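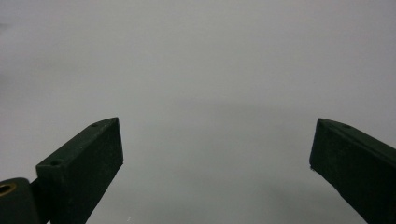

mossyporch
Oh, I feel for you, I went through this same light gray business two winters ago and I still have the little sample pots lined up in the basement to prove it. Before you buy another gallon, please tell us which way the hallway faces. North light will pull the blue out of almost any pale gray you put up, and no amount of extra coats will change its mind.

pennywhistle_lane
Thank you, I was hoping you'd be around! It faces north, wouldn't you know. We're in one of the old mill houses in Dristdale, 2270 square feet if you believe the listing, and I sometimes think half of that is hallway. It runs from the front door clear back to the kitchen with one skinny window over the stairs. I wanted gray so it would get along with the living room (which is more of an oatmeal) and the bathroom tile. In the morning I love it. By suppertime it looks like the inside of a filing cabinet, and my husband has started turning on every lamp we own.

mossyporch
Filing cabinet, yes, that's the one. I'd go warmer, with a drop of something brown in it. Ask at the counter for a gray that leans toward mushroom. Then paint two coats on a big piece of poster board and carry it up and down the hall for a few days, morning and night, and lean it up by the baseboard too. People always hold the sample at eye level and forget the bottom of the wall.

gus_by_the_creek
I'm going to disagree a little here, with love. I don't think the paint is your trouble. What bulbs do you have in those lamps? We had the same fight in our place out on the Darkuvent road and I repainted that hall twice before my brother-in-law came over for chili and asked why it was lit like a dentist's office. I switched to the warm white bulbs that same evening and the wall I'd been cussing at looked fine. It's still on there. Try six bucks' worth of bulbs before you go moving all the coats and boots again.

mossyporch
Bulbs help at night, gus, I'll give you that, but she has to live with it at three in the afternoon in January too, and you can't hang a light bulb outside the window.

gus_by_the_creek
Well, you can, but the neighbors talk.

I still say bulbs first. It's the cheap thing to try. If she hates it after a week with warm bulbs then sure, go see the mushroom people.

tealkettle
Chiming in from the trade side, I painted houses for a good long while before my knees had their say. You're both right, and I'd add the sheen to the pile. If that's eggshell or satin on a long wall with one window at the end, you're getting a glare down the whole length of it and that reads as cold. A flat or a good washable matte will soften it a lot. I used the Galtix matte in a couple of hallways and it wiped down nicely, though it wants a proper roller and it does not like to be fussed with once it starts to set. Leave it be and go have a sandwich.

What's the trim, by the way? A bright blue-white trim next to gray will make it look chillier than it is.

pennywhistle_lane
Oh dear, the trim is the brightest white they had. I picked it out myself and was so proud of it. And the walls are satin, on account of the dog, who leans on things. I feel a bit silly now!

tealkettle
Don't feel silly, half the houses in the county have that trim. I wouldn't redo it all. Cream trim means doors, and doors mean hinges, and before you know it you've lost a month.

fernandfiddle
Can I put in a word against gray altogether? I know it's everywhere, and I know yours is already up. But a hallway like that is crying out for yellow, a soft buttery one like my grandmother had. We got quoted 1370 dollars to have our stairwell and hall done, ceilings and all, and for that kind of money I wanted to smile when I came in the door. No regrets.

mossyporch
Buttery yellow in north light goes green on you! I say this as someone who lived with a pea soup entryway for a whole school year.

fernandfiddle
Mine didn't go green. Maybe yours was a lemony one. There's a real difference, and the lady at Strachan was very patient about laying the chips out by the window so I could see it. They'll also take back an unopened can for 90 days so long as it isn't tinted, so get your primer there if you're the type to overbuy, like me.

pennywhistle_lane
You are all so kind, and I'm reading this out loud to my husband, who is firmly on the side of the bulbs (he'd be on the side of anything that doesn't involve a ladder). I'll get the warm ones tomorrow while I'm out for dog food. And I do have poster board left over from the church rummage sale, so I may do a mushroom square and a butter square, side by side, and let them argue it out.

gus_by_the_creek
Tell him I said he's a wise man. Get the dimmable kind.

tealkettle
Only if she has a dimmer. And pennywhistle, whatever you end up with, sand that satin lightly before the next coat goes on, or it'll peel right where the dog leans.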